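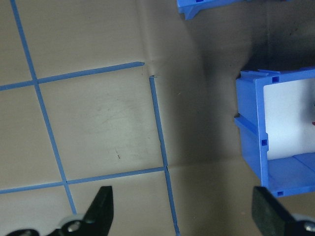
Home Projects Workbench About Contact

13 Jun 2022, posted by the Bedov bench

I have finally sorted out my components, and I can't tell you how pleased I am! Since April everything had been living in one old biscuit tin, capacitors and buttons and connectors all in together, and finding anything meant tipping the lot out on the floor. Never again.

The new system is blue plastic bins with sloped, open fronts (mine came from Tsakiris, but any brand would do) and a grid of blue tape on the work surface. I do love the tape. It cost next to nothing, it took an evening to lay, and now I've got proper squares to work to. A few of my lines wander a bit, and I've decided I don't mind.

Capacitors get a bin to themselves. The black ones with the pale stripes used to vanish among everything else, but against a white lining they show up beautifully. Buttons, switches and connectors share the other bin, and what a cheerful lot they are, with a red top, a green ring and a yellow cap all jumbled together.
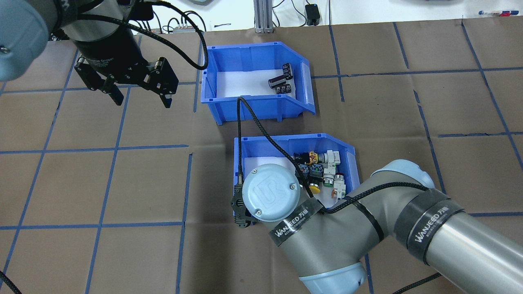 Wonari wrote to say that buttons and connectors ought to be kept apart from the start, as a mixed bin only gets worse, and that a strip of card down the middle would do for now. Fair point! I've got card left over from the Trekevico parcel, so I'll cut a divider this week and see how it fits. Labels next, once I've found the pen.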